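Bradar Gornel Field Compass-Clinometer

Geology > Field instruments > Compasses and clinometers

In stock. Usually leaves us within 2 working days.

Every geology department owns a drawer of compasses that point more or less at each other. The Gornel was made for people who have been issued one of those and would now like to buy their own.

It measures strike, dip, plunge and trend, and it fits in a jacket pocket without giving you a limp. The lid doubles as the measuring plate: lay it flat against the bedding plane, level the body with the bubble, press the button to free the needle, let go to lock it. You can then take the whole thing away from the outcrop and read it at your leisure, which matters when the outcrop is above your head and dripping down your sleeve.

What it does well

The needle settles quickly. We have all stood on a ridge in a gale watching a cheap needle wander about like a guest looking for the bathroom, and the Gornel spares you most of that. The damping is firm and the lock stays locked, even when the compass is dropped into a rucksack beside a hammer. (Please keep the hammer on the other side of the rucksack when you're taking readings. You would be surprised how many folds have been discovered in this way.)

The dip scale on the hinge is marked in black for upright beds and red for overturned ones. If you don't yet know which you've got, the compass can't help, but it will record your mistake very precisely.

Declination is set with a small brass screw on the side. A screwdriver comes in the box. You will lose it by August, and a thumbnail or the corner of a hand lens works nearly as well.

What it does less well

It isn't a sighting compass. There is a notch and a line on the mirror, and you can take a rough bearing on a distant hill with them, but if that's your main job buy the Cadix and save yourself the squinting.

The lanyard is poor. We've told Bradar so for years and they've replied with a different colour of lanyard.

The needle is balanced for the northern hemisphere. A southern version can be ordered and takes 3 weeks. Using the wrong one makes the needle drag on the glass, and your map will have a certain personal quality. 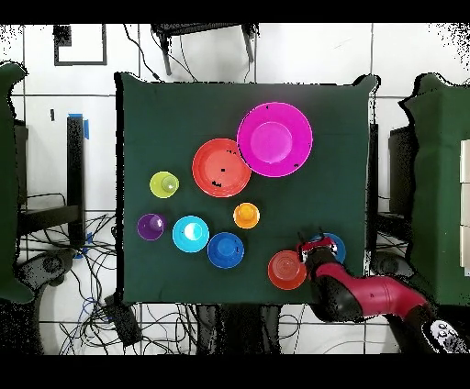 Assunção wrote to us that the hinge on hers had gone slack after two long mapping seasons, and that she had been reading dips a few degrees too shallow before she noticed. She tightened it with the little screwdriver (she still had hers – we've written back to congratulate her) and redid the worst of the readings. Her advice was to check the hinge at the start of each trip by opening the lid halfway and giving the body a gentle shake. If the lid moves, so will your cross-section.

We think that's fair, and we now check the hinge on every Gornel before it's posted. Spare hinge pins are kept here and cost less than the postage.

Specification

Housing: aluminium, grey
Compass ring: 0 to 360 degrees, 2 degree divisions
Dip scale: 0 to 90 degrees both ways, black and red
Levelling: round bubble on the body
Needle: damped, with push-button lock
Declination: adjustable by side screw
Supplied with: leather belt case, screwdriver, the lanyard
Guarantee: 6 years on the housing and hinge, not including things done to it with a hammer

Class sets

Departments can order in boxes of 6. Each compass in a set is numbered on the base, so you'll know exactly which one was left on the beach. We can engrave the name of the department too – up to 46 characters, including spaces, so those of you who have recently merged with Geography, Environment and Sustainable Futures may need to abbreviate.

Servicing

Send it back to us in its case, with a note saying what's wrong. "Reads funny" is a perfectly good note, though we like to know if it reads funny in one direction or all of them. Bubbles in the level, sticky buttons and tired hinges can all be put right. Needles that have been stored next to a loudspeaker can usually be remagnetised.

Returns

Unused instruments can come back within 3 weeks for a refund. We do look in the hinge for sand.

Page last updated April 11, 2024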